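4.2 Glassware handling with the Wovel kit

The Wovel bench kit from Jarkero is sold on one main claim: a lab with no robotics staff can teach an arm to handle ordinary glassware in an afternoon. The sales sheet lists 300 "ready skills" and says that clear objects need no special treatment. We doubted both statements before we began, and our work with the kit has removed only part of that doubt.

We counted a skill as ready if it ran on our bench without new demonstrations. Of the 11 glassware skills we tried, 5 met this test. The others either stopped before contact or needed so much correction by hand that we would call them templates. Tsion Ayele, who had not used the kit before, did all of the setup from the printed manual. Questions to the vendor's help desk were not allowed during this stage, a rule that may have been harsh on the product but matches how a small lab would meet it.

The layout in Figure 3 was chosen to be dull. It has a clear acrylic rack with two glass test tubes in it, and a small round-bottomed flask in a cork ring with a plastic funnel in its neck. A dark cloth covers the table. We expected the cloth to help the cameras pick out glass edges, so our results should be read as a fairly kind case. The demonstration videos supplied with the kit use colored liquids throughout, and we suspect this does a good deal of the work.
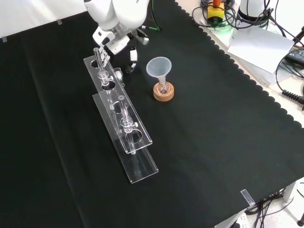
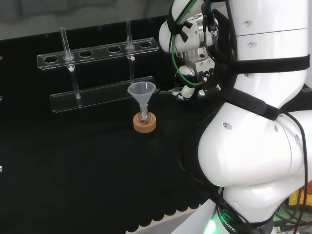 Figure 3. Glassware layout with the rack, tubes, funnel and flask, in two views.

4.3 Cost of correction

The kit's price does not include the time spent fixing poses. Each saved pose is tied to the position of the rack, and the manual's advice for a rack that has moved is to "refresh the scene." In our hands this cleared the grasp heights as well, so they had to be entered again. The vendor calls this expected behavior. We would call it a fault, and a buyer should ask about it before signing.

Jarkero also offers a yearly support plan at 4,000 dollars. We did not buy it and cannot say what it would have changed. Onni Laitinen repeated the pose entry on a second day, working from Ayele's notes, and ran into the same loss of grasp heights. We have not tested the rival kit from Drarkero on this layout, and nothing in this section should be taken as a ranking of the two.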